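Sesbridge tenants told to wait for repair slots

Residents of the Vunalitz estate in Sesbridge will have to book repairs by phone only from Thu 15 March, after the online form was switched off with almost no warning.

The housing firm Zulleck, which looks after 197 flats on the estate, says the form was sending jobs to the wrong team. Leaks going to the gardeners, that sort of thing. It wants everything through one number until a new system is ready.

We use cookies to remember your settings and to count visits. Accept all | Manage choices

Tenants are not happy. Calls to the line on Monday took up to 5 tries to get through, according to a note pinned up in the Pastor Street entrance, and there is no ring-back. Evening hours have gone too - the line now shuts at half past four. 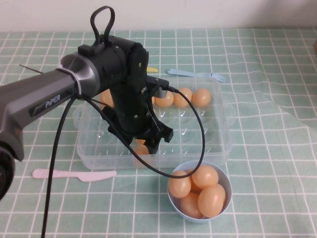 A pale green tablecloth with a white grid of squares.

Zulleck says 123 jobs are still open from December, most of them small. Dripping taps, window catches, a few door closers. Boilers and anything electrical go to the front of the queue, and always have done, it adds.

The tenants' group wants the old form put back for non-urgent work while the fault is sorted. It has also asked for a Saturday morning line, and for letters to be sent to people who dont use the internet. A reply is promised within 2 weeks.

Rent dates and the parking permits are not affected. Tenants who already have a repair booked should keep thier slot and do not need to ring again. Anyone without a reference number should call before noon, when the line is quieter.

A drop-in is planned at the Pastor Street hall next week, time to be confirmed.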